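자르나드 셀(Jarnard cell)

자르나드 셀은 금속 통 안의 물건을 로봇 팔로 집어내는 작업용 셀이에요. 저는 이 셀을 4년째 돌보고 있어서 항목도 제가 씁니다. 좀 수다스러워도 봐주세요!

설치는 통부터 시작합니다. 통이 조금만 밀려도 집는 위치가 전부 틀어지거든요. 그래서 저희는 통 모서리를 주황색 손잡이 클램프로 물려 두고, 팔을 천천히 내려 손끝과 바닥 사이 간격을 맞춥니다. 졸리(Zondley) 방식이라고 해서 2mm를 남기는데, 저는 이게 제일 편하더라고요. 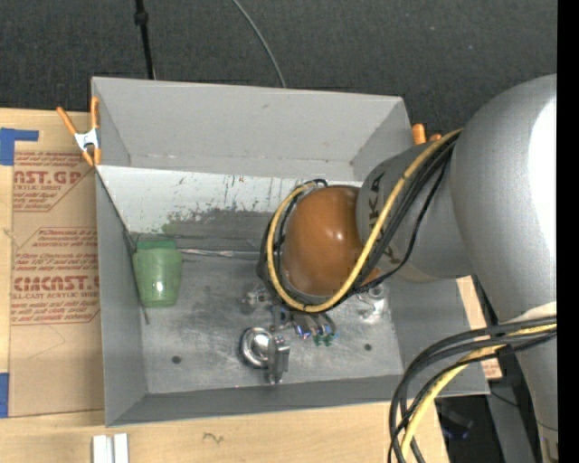
쇼코치 기젤라(Gizella Kocsis)

손이 제일 많이 가는 건 역시 케이블! 노란 굵은 케이블과 검은 다발이 주황색 관절을 크게 감고 도는데, 이 고리가 너무 팽팽하면 손목이 돌 때 당기고 너무 늘어지면 통 벽에 쓸려요. 저는 300시간마다 피복을 손으로 훑어 보고(눈으로만 보면 꼭 놓칩니다), 3,000시간이 넘으면 다발째 갈아요.

통 바닥의 긁힌 자국은 그대로 둬도 됩니다. 다만 벽 칠이 벗겨진 데는 날이 서지 않았는지 장갑 끼고 만져 보세요. 시험할 때는 초록색 반투명 컵처럼 가벼운 걸 넣고 저속으로 돌립니다. 올라크(Ollach) 점검표에는 클램프를 맨 끝에 조이라고 나오는데, 저는 맨 처음에 조이고 끝나고 한 번 더 조여요.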